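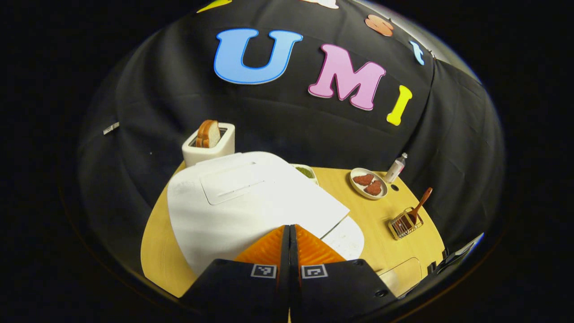
Let people drive before you explain anything, Consuelo Arboleda told us after our first open day, and we have run every demo in that order ever since. It works so well!

Setting up a hands-on breakfast table

1. Put out food and tools with different shapes. We like toast in a toaster, meat on a plate, a small bowl and a spatula standing in a wire rack. Visitors always want to go for the toast first (so do we).

2. Hang a plain dark cloth behind the table and pin some bright foam letters on it. Kids spot them from across the hall.

3. Hand over the gripper. Show the squeeze once, slowly, then step back. Most people at Villanueva had it within a couple of tries, and the grins were huge.

4. Give one small job at a time: lift the spatula, set it down, pass the gripper on.

5. Talk about the robot last. By then they have felt how hard a soft grip is, and the questions get really good.

Keep each group under 50 people, and leave a gap between groups to put everything back. We start at 10 in the morning and the first line forms well before that. Bring spare bread!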